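Pricing, again. Short one this month, I'm between calls

Quick item on the thing half of you wrote in about after the October issue: when to raise prices on customers you already have. Not new customers. Those are easy, you change the page and move on. The old ones. The people who signed up when the product was held together with string and paid whatever number you made up that morning.

We did it at Brollska in the spring. Put it off for two years. Two! Every quarter it went on the agenda and every quarter we found something more urgent, like the onboarding emails, or a logo.

What we had: 3,044 accounts on the original plan, most paying a rate that didn't cover the support hours they used. I knew that. Naveen Bhardwaj had shown me the spreadsheet more than once. I kept saying growth would fix it. Growth made it worse, obviously, each new account on the old plan cost us a bit more.

So. What we did, in order, more or less.

Wrote the email first, before deciding the number. Sounds backward. But writing it made us say out loud what had changed in the product, and the list was longer than we thought. Then picked the number. Then gave everyone three months notice and a button to lock in the old rate for a year if they paid up front. Signed with my own name and my real reply address, which I regreted for about a week.
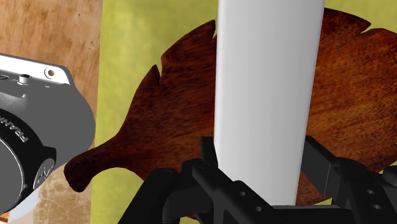

Amna Mughal wrote back to the draft of this item to say the lock-in button was a mistake, and that I should tell you so. Her point: at Josent they offered the same deal and the customers who took it were the ones who'd have stayed at any price. "You gave a discount to your happiest people and then had the whole argument again twelve months later." She'd have gone with one date, one price, done.

Fair. I still think we needed the cash that month, and the prepaid money covered a hire we'd been delaying. But yes, the second round of emails is coming up and I am not looking forward to it.

Other stuff I'd change. We told support the same morning we told customers. Bad. Thaís Conceição found out from a ticket, and she was right to be annoyed. Give your support people the full text a week early and let them rewrite the parts that sound like a lawyer. Also, we left annual customers out of the first batch to keep things simple and then they heard about it from the monthly ones, so it wasn't simple.

How many left? Fewer than I'd braced for, more than I told the board. Most of the ones who went hadn't logged in since winter. A couple of long emails from people I like, which stung. Called them both. One stayed.

If you're at the stage where you have 30 customers and not 3,000, do it now, by phone, this week. It's an awkward afternoon and then its over.

Next month: Cleiton Fagundes on closing the Preda office and what he did with the lease. He has promised me numbers. Replies to this go straight to me as usual, I read them all but slowly, anything after 6 p.m. gets answered the next day.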